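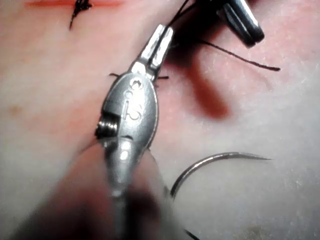
Dirk Martens

E-mail this | Print this

I came home from the Virville trade day in May with a sore back and a strong opinion, and the opinion is that Kiletti should stop selling its stitching package as one big bundle. You get 33 lessons, a box of pads and a year of support whether you want them or not. I wanted the wrist cameras and the software! The rest could have stayed in the box as far as I'm concerned.

Mind you, the close view is lovely. I've spent years squinting at knots on a screen across the room, and having a lens right down by the jaws changes how you judge the tension on a thread.
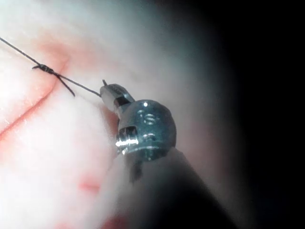
And then there's the support line, which Coppens runs for them over here. I rang twice. The first chap was a gem -- he stayed on for 26 minutes and talked me through the settings one by one. The second read me the manual, and I've got the manual (all 261 pages of it).
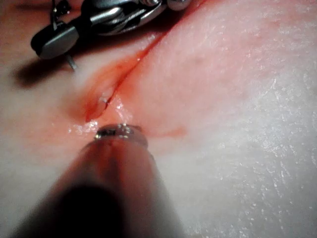

What I'd pay for, gladly, is a proper set of lessons on the awkward bits. Kiletti's course is nearly all neat knots on clean pads, and that's fine for a first week. But give me a cut with blood smeared along both sides and wet patches throwing the light back at the lens, and let me practise finding the edge in that. Undis sells a smaller kit with fewer frills, and their lessons get to the messy stuff by lesson 2. I'd still pick the Kiletti cameras over theirs, so you can see my problem. Sell me the pieces separately and I'll sign tomorrow.

Print | E-mail to a friend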